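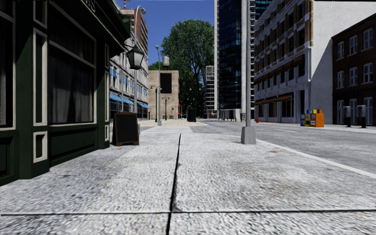
Windance Creator Light Kit

The Windance is a ring light and stand for people who post to TikTok, Instagram and similar apps from home. It is sold by Gustolwood as a full kit, so you can start filming on the day it arrives.

The light has three colour settings (warm, neutral and cool) and dims in small steps using the dial on the cable. The phone holder turns for upright or sideways filming and fits most phones with a case on. The stand folds flat for storage.

What you get
Ring light with dial
Folding stand
Phone holder
Bluetooth remote
USB cable (plug not supplied)
Carry bag

Details
Light output: 1,000 lumens
Weight with stand: 600 g
Power: USB only, no battery
Colour: black or white

Barrett Park, who posts daily get-ready videos to more than 3,000 followers, tested the kit for us. He liked the remote and the soft light on skin, but found the cable short for a bedroom with one socket. A longer cable is sold separately under the Urard name.

Delivery and returns
Orders are packed by Ruiz-Ortega and sent by tracked post. You can return an unused kit within 30 days for a full refund. Please keep the box. Bulbs cannot be replaced, so contact us if the light fails under guarantee.

The white version is out of stock until April.

Page updated 12/23/23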